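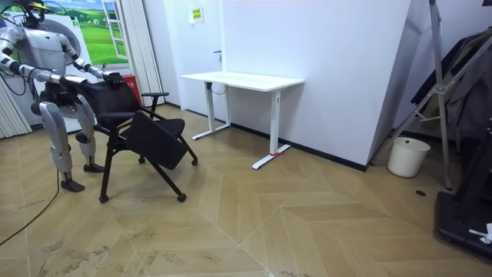
A folding training chair with a flip-up writing tablet.

How to Set Up a Rented Hall for a One-Day Class

Updated 2026-03-23

These steps cover a plain hall with a level floor, stackable or folding chairs, and one screen or whiteboard at the front. They were written for the evening and day classes at Mendcombe Hall, but they work in most rooms of that kind. Allow 2 hours if you are working alone.

Before the day

Ask for the floor plan and the room's posted capacity. The capacity on the sign by the door is usually for people standing or sitting in close rows. With tablet chairs or tables you will fit far fewer. The main room at Mendcombe is posted for 200 and holds 118 in tablet chairs with proper aisles.

Find out where the outlets are, which of them work, and whether the heat is on a timer. In November we lost most of a morning at the Mitham annex to a thermostat that could only be changed from the office, and the office was locked.

Get the door code and the name of the circuit panel room in writing.

Step 1. Sweep and mark the floor

Sweep first. Grit under a chair leg will scratch a finished floor, and the hall will bill you for it. Then mark the front corners of the seating area with painter's tape. Don't use duct tape or packing tape — both leave glue behind.

Step 2. Place the screen or board

Put the screen where the light from the windows falls across it from the side. If the windows are behind it, people will be squinting by ten o'clock. The bottom edge should be at least four feet off the floor so the back rows can see it over heads.

Step 3. Set the first row

Keep the front row two screen widths back from the screen. Set the two end chairs, run a string between them, and fill in along the string. Every other row can be lined up by eye from this one.

Step 4. Set the remaining rows

Leave three feet from chair back to chair back for plain chairs. Tablet chairs need more, and people need space to lift the tablet and stand up. Open each one fully and press down on the seat before you move on. Try the tablet as well. If it droops or won't stay put, tighten the bolt underneath or swap the chair.

Put a few chairs with left-hand tablets at the left end of each row if the hall has them. Many don't. A small side table does the job.

Leave open spots for wheelchairs in more than one row, including near the front.

Step 5. Keep the aisles open

You need one clear aisle to each exit. Check the local fire code for the width, and go wider if you can. Run cords along the walls. Where a cord has to cross a walkway, cover it with a rubber cord ramp.

Step 6. Sign-in table

Place it inside the door but off to one side, so the line doesn't block people coming in. Pens, name tags, sign-in sheet, a sign with the class name. At Mendcombe the day classes are listed under Room 316, so put that number on the sign too.

Step 7. Check from the back

Sit in the last row, in both end seats. Read something off the screen. Have someone talk at the front in a normal voice, or play a recording if you are alone.

Packing up

Wipe the tablets before folding them. Fold each tablet down first, then the chair. Stack or hang chairs the way you found them, pull up the tape, and take a picture of the empty hall before you lock the door.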